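Povilas Uibo keeps his jars at one end of the workroom and his bottles at the other, and he would like it to stay that way. He has been mixing dressings and spice rubs for Grimwood for 4 years, first at his kitchen table and now in a rented room behind the shop.

"People think it's mostly cooking," he says. "It's mostly putting things back where they came from."

The shop sells to 160 regular customers, most of them within walking distance. Uibo works with two others, Lingyun Song and Patricio Vallejo, and on Sunday he is in by himself, trying things that may never be sold. When I visited he was between two versions of the same dressing and not happy with either.

"The first was too sharp. The second one I let Patricio taste and he went and got a glass of water."

I asked how he decides when a recipe is finished. He said he leaves it overnight and tries it again at seven in the morning, before coffee. If he still wants a second spoonful, it goes on the list. Five recipes have got that far this year.

He is particular about the table. It has to be wiped down between batches, and nothing stands on it that isn't being used.

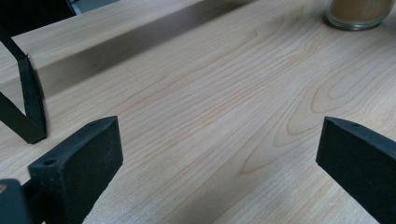
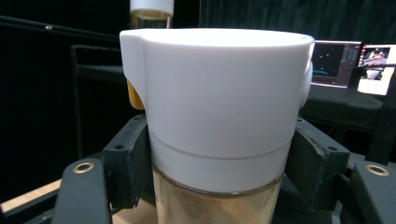
"I used to have everything out," he says. "Scales, labels, my lunch. Then I put cumin in something that should have had cinnamon, and we had to throw away the lot. Lingyun still brings it up."

Song does the ordering. She buys spices whole from Montes and has them ground in small amounts, as the smell goes off quickly once a jar has been opened a few times. Uibo wanted to do the grinding himself but gave up after a month. The noise carried into the shop and the dust got into the till.

Liquids are a different problem. Anything with vinegar and oil in it separates, and customers ring up to ask whether it has gone bad. Uibo has written "shake well" on the label in bigger letters twice now.

"Some of them still don't shake it. They pour the oil off the top and tell me it tastes of oil."

He has been asked to supply a second shop, run by Abilio Cifuentes, but hasn't said yes. It would mean another pair of hands and a bigger fridge, and he isn't sure the room would take either. Vallejo is in favour. Song wants to see the rent first.

In the meantime he has a third version of the dressing to make, with less mustard. He said I could try it if I came back on Monday.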